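**Wrist cam pose jumps when the gripper gets close to a plain box, calibration or filter?**

posted by **medollow_bench**, Mon 13 April

Two arm cell, one small cam at each wrist plus a fixed one looking in. Running Arari for the planning side, pose estimate is our own node on top. From far away everything is fine. Then in the last bit of the approach the box pose starts to jump, yaw mostly, and the controller chases it. Arm wiggles, replans, wiggles again, sometimes gives up with `goal_unstable`.

What the wrist view looks like when it's close in:

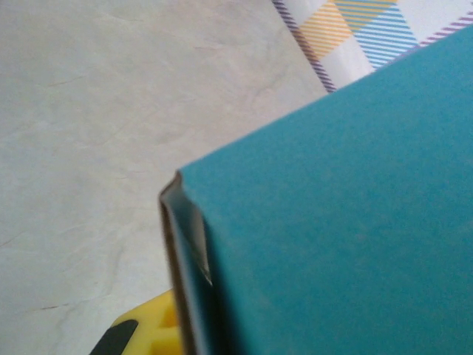 The depth side is not great at that range either, so I've been leaning on color only. Estimator fits a box model to the edges it finds and picks the best of 200 guesses. Works on the fixed cam view every time I've replayed it.

Things I tried:

- raised the guesses from 200 to 2,000, slower and same jumping
- dropped approach speed by half
- redid hand-eye twice, residual looks the same as in August
- turned off the replan on pose change. Arm goes smoothly but lands off to one side

Log from a bad run, 278 frames, the yaw flips between two values. Not noise around one value, two clean groups. Is that a calibration thing or do I need a better filter? Somebody told me to just add a Kalman and be done.

## 3 replies

### stankevicius_fan

Kalman won't help. Well it will hide it. If you have two clean groups then your filter will sit in the middle of both and be wrong all the time instead of half of it.

You've got one long straight edge, one corner and a big flat face with no print on it. From that the fit has more than one answer that scores nearly the same. Raising the guesses just finds both answers more reliably lol. The plaid in the corner doesn't help either, lots of straight lines in there and any edge finder is going to love them. Check whether some of your picked edges are from the plaid band and not the box. Draw them on the frame and look, takes five minutes.

What I'd do, in this order:

1. Mask first, edges second. Box color is well away from the floor color so even a dumb threshold on hue gets you most of it. Then only look for edges along the mask border.
2. Keep the last good pose from further out and only accept a new one if it's close to what the arm motion predicts. You have joint encoders, use them. A yaw flip that big in one frame is impossible, throw it out.
3. Below some distance stop updating yaw at all. Only update position across the edge you can see. Let the rest coast.

Number 3 is what fixed it for us. In Arari it's the `freeze_axes` list in the approach block, takes axis names and a distance in mm. Be careful, the distance is from the camera, not the fingertips. I lost a day to that.

Also your yellow finger is in view. If the mask doesn't cut it out, it will get picked as an edge sooner or later.

### ranger_k

calibration. redo hand eye with more poses. we had the same on the Zornanska cell and it was calibration

### two_arm_tooling

Don't think it's calibration, sorry to the post above. Bad hand-eye gives you an offset that moves with the wrist, and it doesn't give two clean groups. But the landing off to one side with replan turned off could be calibration, so you may have two problems. Split them before you touch anything.

For the split you need the fixed camera. You said it's fine on that view, so treat it as your reference and log both at the same time. Can you post a replay with both poses? Your cell sounds close to ours, two arms on one front rail, plaid walls, checkerboard left on the floor: 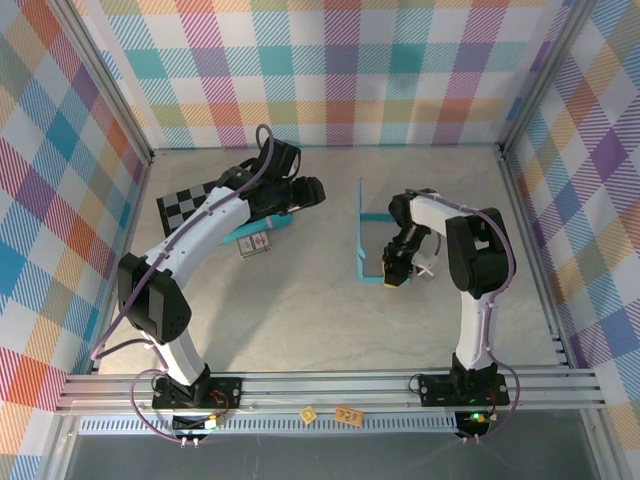 #### What to log

- box pose from fixed cam, in left base frame
- box pose from wrist cam, same base frame, not camera frame (everybody forgets this one)
- joint angles with the **camera's** timestamp, not the time your node got the message
- number of edge pixels used in the fit

Then plot wrist minus fixed against distance. A steady gap at all distances = transform is off somewhere. Gap that's zero far out and splits in two close in = what stankevicius_fan said. Gap that grows with speed = timestamps. We had 830 frames where the joint state was one message behind and it looked exactly like a bad hand-eye.

One more on the planner. Don't turn replan off completely, set a minimum change before it fires and a hold time after. Ours replans on every pose message by default and that alone can make the arm wiggle even with a decent estimate. The setting is `replan_hold`, and it's in seconds even tho the docs page says ms.

If the other arm moves into the fixed view during the approach you'll lose the box for a few frames. Mark those as missing, don't let the tracker repeat the old pose, or the plot will lie to you.

> **medollow_bench:** drew the edges. half of them are on the plaid. Doing the mask now, will post the plot after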